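**Refinishing a light wood table - oil or poly?**

**stotmont_ed** - 7:40 pm
Picked up a used table in August. Light wood top, a few rings and one long scratch. I sanded it to 120 and I'm stuck on the finish. My neighbor says oil. The guy at the Lernik counter says water-based poly. It gets used every day.

**tam2201**
Poly. Three coats, light sanding between them. I did mine four years ago and it still looks fine. Oil won't hold up to hot mugs.

**Eugeniusz Walczak**
I disagree. Poly is tougher until you scratch it, and then you have to strip the whole top to fix it right. With oil you sand the bad spot and wipe on more. Go to 180 before you do anything, 120 is too coarse.

**tam2201**
That assumes he wants to re-oil it twice a year. Most people say they will and then don't.

**ekadach**
What wood is it? If it's pine, oil can go blotchy. Maple takes either one. Also water-based stays pale and oil will yellow it.

**stotmont_ed**
Seller said maple, but I only have his word. I'd like to keep it pale.

**ekadach**
Then water-based, or a hardwax oil with a little white in it. Test on the underside first and leave it overnight.

**Eugeniusz Walczak**
Hardwax is a fair compromise. Thin coats, and buff off the extra after 15 minutes. Lay the rags flat outside to dry - don't ball them up, they can catch fire.

**tam2201**
Agreed on the rags. Still say poly.

**stotmont_ed**
OK, going to 180 this week and testing both underneath.
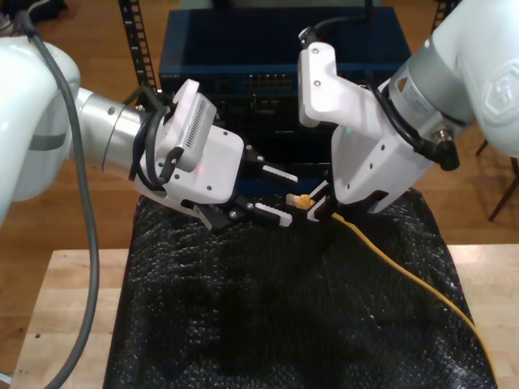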